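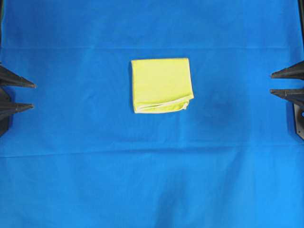
Fig. 4. Blue fabric surface with fold lines.

4. Opening and Closing a Business Storage Unit

4.1 Activating the account

1. Sign in to the Zukden tenant portal with the account number printed on the rental agreement.
2. Enter the unit number and select Commercial Use.
3. Name at least one authorised keyholder. Up to 12 may be registered on a single agreement.
4. Choose a gate code of six digits and confirm it. 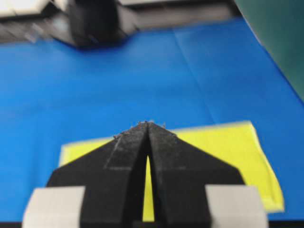
Codes become active at 6 a.m. on the day after registration. Tenants of the Zolside site must also collect a disc lock from reception.

Note: Padlocks bought elsewhere are accepted only if the shackle is fully shrouded.

4.2 Loading the unit

1. Place pallets on the floor before bringing in archive boxes.
2. Leave a gap of 2 inches between stored goods and the rear wall.
3. Keep all goods below the sprinkler line.

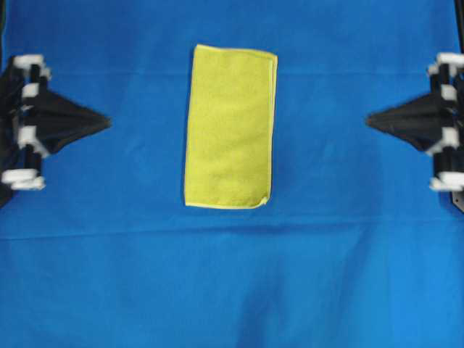

4. Record the contents on Form 57 and return it to the site office. Stock valued above £3,000 requires separate cover.

Caution: Fuel, gas cylinders and perishable food must not be stored in any unit.

4.3 Vacating

1. Give written notice to the site manager, Raghda Rawashdeh.
2. Empty and sweep the unit, then remove the lock.
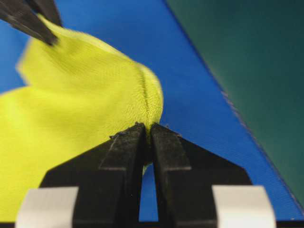 Fig. 5. Yellow-green cloth on a blue surface.

3. Request a closing inspection. No inspections take place on Sunday.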